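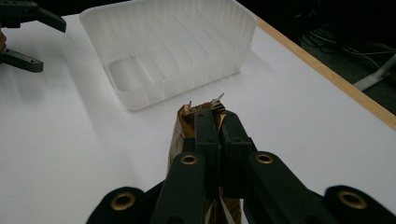
Chapter 2
What the Wrapper Claims

Pick up almost any snack and the packet will tell you something flattering about itself. It is "natural", or "lighter", or "made with real fruit". Most of us read these words in a second or two and half believe them. This chapter asks you to stop believing them until you have seen the evidence.

Take the word "lighter". Lighter than what? When Golshifteh Kazemi compared two biscuits sold by Trivier, the "lighter" one came in a smaller pack. Weight for weight, the energy was the same: 453 kcal per 100 g. The claim was not a lie, exactly -- it was simply no use to anyone trying to eat less.

Surveys deserve the same treatment. Urkuder once announced that 87 per cent of shoppers preferred its new recipe. The small print gave a sample of 308 people, all of them already regular buyers. Ottavio Guerra, who taught this course before me, used to call that asking the choir about the singing.

You will meet three kinds of claim in the pages that follow: those that can be checked, those that could be checked if the firm gave figures, and those too vague to be wrong. The third kind is the most common.

Before you read on
Find a wrapper at home and copy out every claim on the front. Keep your list -- you will need it for section 2.1.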